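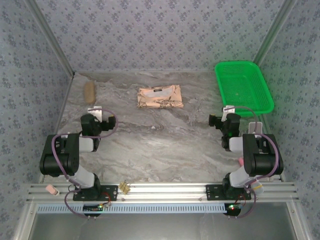

Chapter 2
Who Pays for a Cheap Shirt?

In April, a shopkeeper in Forcombe named Yara Karam marked a rack of summer shirts down to almost nothing and sold every one by lunchtime. She lost money on the lot and called it a good morning. Economists have a name for her state of mind, and it is kinder than the one her accountant used.

This chapter looks at fixed and variable costs. You will need the Pondance price table from page 61 — yes, the long one.
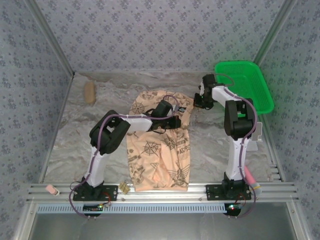

Why would a shop sell something for less than it paid?
The money spent on stock is already gone, so any price that beats leaving it on the shelf makes the loss smaller.

We call such money a sunk cost. Section 2.1 starts with Karam's rent, which came due whether she sold 100 shirts or none.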